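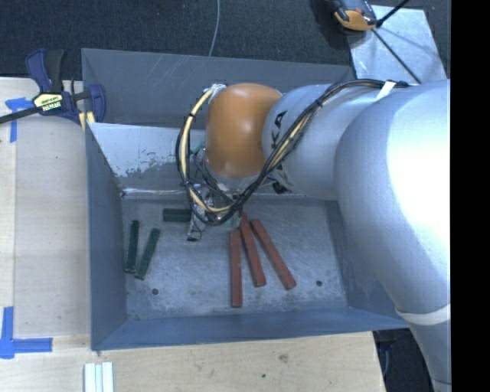
Stored Parts and Returns: Frequently Asked Questions
Last revised 16 May 2020

These answers apply to customers of Oksanen who keep spare parts at the Vuvar warehouse under a storage agreement. Terms in capitals are defined in the agreement.

What does the storage fee cover?
The fee covers shelf or floor space, one inventory check per year, and insurance up to the Declared Value. It does not cover inbound freight, repacking, or disposal.

How is the fee calculated?
By volume, measured on the outer dimensions of the packed unit. Volume is rounded up to the next tenth of a cubic meter. Weight is not a factor unless a single unit exceeds 311 kg, in which case a floor-load surcharge is added to the monthly invoice.

Can I store liquids or batteries?
Sealed lubricants are accepted in their original containers with a current safety data sheet. Lithium batteries are not accepted in any quantity. Lead-acid batteries are accepted only if drained and labeled as drained.

How do I label an inbound shipment?
Each unit needs the account number, the part number, and the quantity on two adjacent sides. Handwritten labels are accepted if they are legible. Shipments without an account number are placed in Unidentified Stock and charged at the daily rate until claimed.

What is the difference between Wutamico and Pralline accounts?
Wutamico is the pooled plan. Your parts may share a location with those of other customers, and picks are processed in the order received. Pralline is the dedicated plan. It reserves a fixed location and allows same-day picks for orders entered before 11 a.m. An account can be moved from one plan to the other at the start of any billing month.

Is there a minimum order for a pick?
No. Orders of more than 100 lines are treated as projects and quoted separately.

How do I return a part to stock?
Open a return request in the customer portal and wait for the return number before shipping. Parts are compared with the original pick record on arrival. A part with a missing or damaged serial plate goes to Hold status and cannot be picked until you confirm in writing that it belongs to your account.

What happens at the annual inventory check?
Checks are carried out in December. Picks are suspended for your account while its locations are being checked, and the portal shows the account as Locked. Differences are reported on a variance sheet. You have 30 days from the date of the sheet to dispute an entry. After that the checked quantity becomes the quantity of record.

Can I change the Declared Value?
Yes, at any time, using the value form in the portal. The change takes effect on the first day of the following month. Increases are not applied to claims already open.

Who do I contact about a billing error?
Write to Fouzia Bugti in Accounts and include the invoice number. Disputed lines are not subject to late charges while under review. Undisputed lines on the same invoice remain due on the normal date.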